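Most cleaning advice gets passed along because it fizzes, smells like lemons, or came from somebody's grandmother. I wrote the kitchen column for the Prulville tenants' newsletter for long enough to have printed a fair amount of it myself, and I've been taking it back ever since. What follows is what I still do, what I quit doing, and a few things I never believed in the first place.

## Vinegar and baking soda, together

Stop mixing them. The foam is fun to watch and then you have a bowl of slightly salty water. Each one is fine alone. Vinegar takes scale off a kettle: half vinegar, half water, bring it up to hot, let it sit, dump it, rinse twice. Baking soda is a mild scrub for a sink or a stained mug. Put them in the same bowl and they cancel each other out.

The drain version is the worst of the bunch. If a drain is slow, pull the stopper and look. It's hair in the bathroom and grease in the kitchen. A plastic drain strip gets the hair. For grease I use very hot tap water and dish soap, and if that fails I take the trap off with a bucket under it. Never vinegar on marble or limestone, by the way. It etches, and no paste will bring the shine back.

## Walls

I don't trust anything sold as a wall cleaner. A few drops of dish soap in a bowl of warm water will do nearly every painted wall you own. Wring the cloth until it's barely damp, start low and work up so that drips don't run over dry dirt, then go over it again with plain water.

Melamine sponges are a different matter. People love them, and I see why, but they are very fine sandpaper. On flat paint they take off the scuff and leave a shiny patch that shows every time the lamp is on. Try one behind the door first.

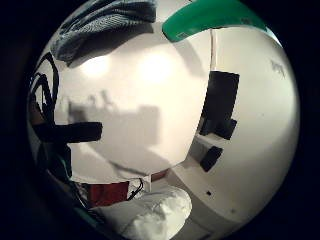
*Pale surfaces under a bright light: every wipe mark you missed will show.*

Check your work with a light held off to the side. I've washed a hallway in daylight, been very pleased with myself, and found the streaks at nine that night.

## Sprays, and what you put in them

Cikis sells a kitchen spray, a bathroom spray and a glass spray. I bought all three in July, read the labels side by side at the table, and could not find enough difference to justify three bottles. I now keep one all-purpose cleaner and one jug of plain white vinegar. The glass gets a damp microfiber cloth and then a dry one. Newspaper leaves ink on the window trim and on me.

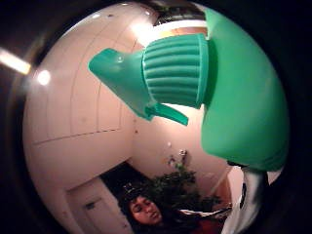 Refilling is where I've changed my mind the most. I used to throw out a sprayer the minute it quit, and most of them were only clogged. Take a green trigger bottle like this one, with the head on a ribbed screw collar: unscrew the collar, stand the head in a cup of hot water, and pump the trigger until it runs clear. If the nozzle is crusted, leave the tip in warm vinegar overnight and rinse it well. Check that the tube reaches the bottom, too. Half the "broken" ones people hand me have a tube that slipped up or fell off inside.

Two rules I won't bend on. Put the name of what's inside on the bottle in permanent marker, even if it's water. And never refill anything that has held bleach with vinegar or ammonia. That makes a gas you don't want to meet in a small bathroom.

## Spray and wipe right away

This one wastes more cleaner than anything else. Any product that claims to kill germs has a contact time on the back, often several minutes, and the surface has to stay wet that long. If you're only after crumbs and jam, skip the germ killer and use soap.

## Things I was told and tested

- **Coffee grounds in the fridge for smells.** The fridge smelled like coffee and also like the onion. Throw out the onion.
- **Dryer sheets on baseboards.** They leave a film. Nii Asante swears the dust stays away longer. I did one side of the living room with them and the other side with a damp rag, and by the next Tuesday I couldn't tell which was which.
- **Lemon in the microwave.** Works, but the steam does it. A cup of plain water heated until the window fogs, then five minutes with the door shut, works just as well.
- **The Flarneritz stain bar.** Good on collars, useless on turmeric. Hang turmeric stains in the sun after washing and be patient.
- **Dish soap in the washing machine when you run out.** Please don't. Wait for the store to open.

If you have one you think I'm wrong about, leave a note in the box by the Essien Street entrance, and tell me what you cleaned and how long it sat.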